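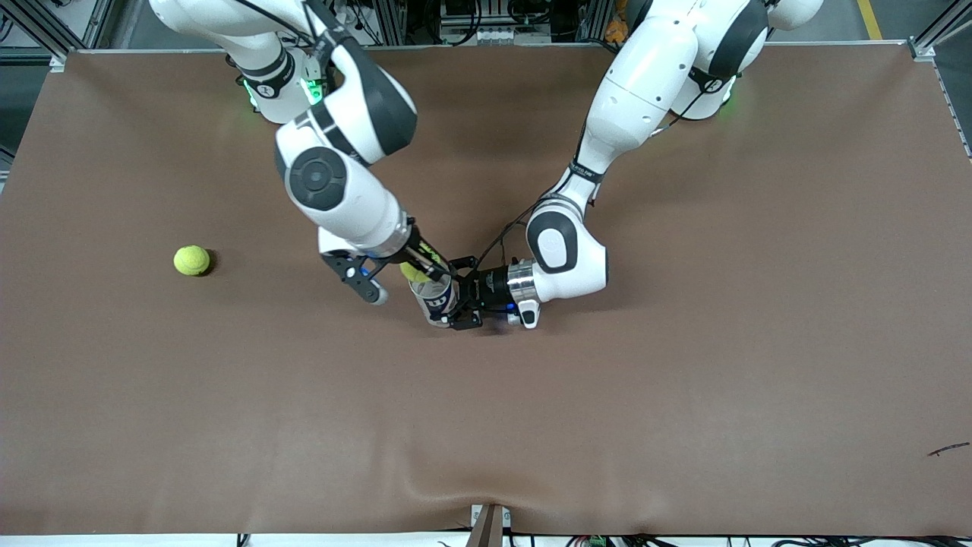 Two robot arms over a brown-covered table

Help with choosing linked short stories for a library reading group (and how to handle a book with eight narrators)

Posted in Books & Reading Groups by Tormod Rønning, 28 Nov 2025

Hello everyone, and thanks in advance for reading what I suspect will be a long post. I've been running a fiction group at our branch library in Bitcombe for a few years now, and we've always read straightforward novels. One main character, start to finish, everybody knows where they are. This year the members voted to try something different and asked for a novel made up of linked stories, the kind where each chapter follows a different person and you slowly work out how they all know each other.

The one we've landed on as a trial is called The Ferry at Nustier. It's 43 chapters with eight narrators, and it moves back and forth through most of a century. I read it over two weekends and thought it was wonderful, but I had to keep a pencil list of names inside the back cover, and I'm someone who enjoys that sort of thing. A couple of our members have already told me they put it down before chapter five because they'd just got fond of one woman when the book dropped her and started with somebody's grandson.

So I have a few things I'd love some advice on. Should we read it in the printed order, or would it be a crime to follow one narrator at a time? Is it fair to hand out a family tree at the beginning, or does that spoil the pleasure of finding out who's related? And how do you run a discussion when half the room has a favourite narrator and only wants to talk about her? We get an hour and a half, with tea in the middle, and I'd hate to spend the whole of it explaining who everyone is.

If anyone has a gentler linked-story book to suggest for the one after, I'm all ears. Nothing too grim please, we had a very bleak winter of reading last year and I'm still hearing about it.
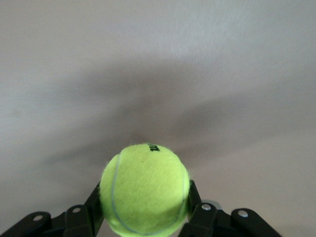 Replies

Bezawit Negussie

Oh, I do love this kind of book, and I feel for your members, because I threw one across the bed once (a paperback, no harm done) when the only character I liked vanished on page 100 and didn't come back until the funeral at the end.

On reading order, I'd stick with the printed order the first time. A writer who's gone to the trouble of putting the grandson straight after the grandmother usually wants you to hear the one voice while the other is still in your ear. Our group tried it the other way with a different novel, following each narrator right through, and it went oddly flat. All the surprises arrived in a heap. What did work was going back afterwards. Each of us picked one narrator and reread only her chapters before the second meeting, and it was a lovely evening – people noticed things they'd sailed straight past. If you can spare two meetings for it, I'd do that.

As for the family tree, my answer is a half-finished one. I give everybody a sheet with the narrators' names, the year each of them starts speaking, and one plain fact, such as "runs the post office" or "is nine years old". No lines between them. People draw the lines in themselves as they read, and some of them get quite competitive about it. You do have to check your dates, though. I once gave a narrator the wrong decade and two of our most careful readers built an entire theory on it, bless them.

For the favourites problem, I start with the favourites and get it out in the open. Go round the table, everyone names the narrator they'd most like to have a cup of tea with and reads out one sentence of hers. Keep it short. After that I put the first proper talking point to them, and it's always about a moment that two narrators remember differently. There's bound to be one in a book like yours, there always is. You read the two passages aloud one after the other, and then you can more or less sit back, because everyone has an opinion on who's telling the truth.

I wouldn't worry too much about the ones who've stopped at chapter five. Tell them to skip to the next chapter by the narrator they liked and come anyway. I'd much prefer someone in the chair who's read a third of the book than an empty chair, and half the time they go home and finish it.

For your next one, have a look at Fikre. It's the name of the café in the story as well as the title, and each chapter belongs to somebody who works there or comes in for breakfast. Only 158 pages, and you always know where you are because you never leave the street. There's one sad chapter near the middle but it's a tender sort of sad, and the last one had our whole group smiling. The print is on the small side, so do ask your librarian whether there's a large print copy if you've members who'd want it.

Do let us know how you get on with the ferry book. I've put my name down for it now.

quietshelf

Audiobook. Different reader for each narrator if you can get it. Solves the names problem.

marg_and_the_dog

I'm going to disagree a little about the printed order, only because our lot really struggled with Urkumo, which is more than 1,000 pages and has narrators who turn up once and are never heard from again. We ended up splitting it into sections and each person looked after one section and told the rest of us what happened in it. A purist would be horrified. But we got through it, and four of us have since read the whole thing properly on our own.

Yours sounds a good deal shorter in spirit so you may not need to go that far. I'd just say don't be too proud to recap. Five minutes at the start, who was who and where we'd got to, saved us no end of muddle, and the people who hadn't kept up were grateful not to have to own up to it. Put the recap before the tea, if you can. Afterwards they're all talking about their gardens.

Tormod Rønning

Thank you all so much, this is far more than I'd hoped for. I'm going to do the sheet without the lines, and I've asked for a second date in April so we can try the rereading idea. Bezawit, there's a scene with a lost suitcase that three of them tell quite differently, so I think that's my talking point sorted. I've reserved Fikre as well and will have a peek at the print size before I mention it to anybody.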